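Storing and Handling Glass Stirring Rods in a Shared Workroom

Project report, Rornbridge
Ezequiel Herrero and İlker Ersoy

1. Background

The workroom at Rornbridge is used by several courses. It has desks with computers along one side, office chairs on casters, and one large table with a matte black top where most of the glassware work is done. Glass stirring rods are the item that gets broken most often in this room. The breakage sheet for the year before our project listed 6 rods, more than any other single type of glassware. We wanted to find out where in the normal routine the rods are at risk and whether small changes to storage and table layout would help.

Our supervisor asked us to keep the project to things that could be done without buying furniture. We had a budget for a storage rack and some tape, and we used less than half of it.

2. Method

We watched ordinary use of the glassware over the spring term and made notes on a printed form. The form had a line for each time a rod was taken out, where it was put down, and whether it was moved again before being cleaned. We did not tell people how to handle the rods during this part of the project. In total we filled in 335 lines.

We then tried two storage methods. The first was the Thevar tray, a flat tray with foam grooves. The second was the Skasemness rack, which holds the rods upright in a block with drilled holes. Each one was used for half of the remaining term. Both were kept in the same place, on the shelf by the sink.

We also looked at how well a rod could be seen against different surfaces. For this we placed a rod on the black tabletop, on white paper, and on a blue cleaning cloth, and asked people coming into the room to point to it from the doorway.

3. Results

3.1 Where rods were put down

Most rods were put down flat on the table near whatever the person was working on. A smaller number were left standing in a beaker. The rods left flat were moved more often, usually by someone else who needed the space. Rods near the edge of the table were a problem because a sleeve or a notebook could push them off. The floor in the room is hard, and a rod that falls does not survive.

3.2 Storage

People returned rods to the rack more quickly than to the tray. With the tray, the foam grooves had to be lined up, and longer rods stuck out at one end. With the rack, a rod could be put back with one hand. The disadvantage of the rack is height. A long rod standing upright is easy to catch with an arm when reaching over it, so the rack should stay on the shelf and not be brought to the table.

During the trial, 2 rods were broken. One rolled off the table and the other was knocked over during cleaning. Neither was in the tray or the rack at the time.

3.3 Visibility

Clear glass is hard to see on the black tabletop. What a person notices is the pale line of light along each side of the rod, and this depends on where they are standing.
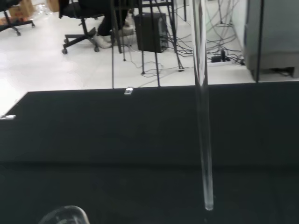

On white paper the rod was a little easier to find, but people still hesitated. The blue cloth gave the best result by a clear margin. It also stopped the rod from rolling, so it solved two problems with one item that was already in the cupboard.

The lighting made a difference too. In late afternoon, with the ceiling lights on, the highlights were strong enough that the rod could be picked out on the black surface. In the morning it was much harder.

4. Discussion

The main risk is the time between use and cleaning, when the rod is lying on the table and the person has moved on to something else. Better storage helps only if the rod gets back to it. We set the cleaning time in our form at 90 seconds per rod, and this was long enough for people to put it off.

Our visibility test was simple. We did not control the light, and some of the people we asked already knew what they were looking for. A second group should repeat it with closed blinds and a fixed lamp. We also did not test colored end caps, which the Zikholm group used in their own project.

5. Recommendations

Keep the upright rack on the shelf by the sink. Lay a blue cloth on the table before any work with rods and put them down only on the cloth. Keep rods a hand's width or more from the table edge. Push chairs in before carrying glassware past them. Write down each broken rod on the sheet by the door, including the place where it broke.

Ezequiel Herrero did the storage trial and wrote sections 2 and 3.2. İlker Ersoy did the visibility test and the remaining sections. The completed forms are in the project binder.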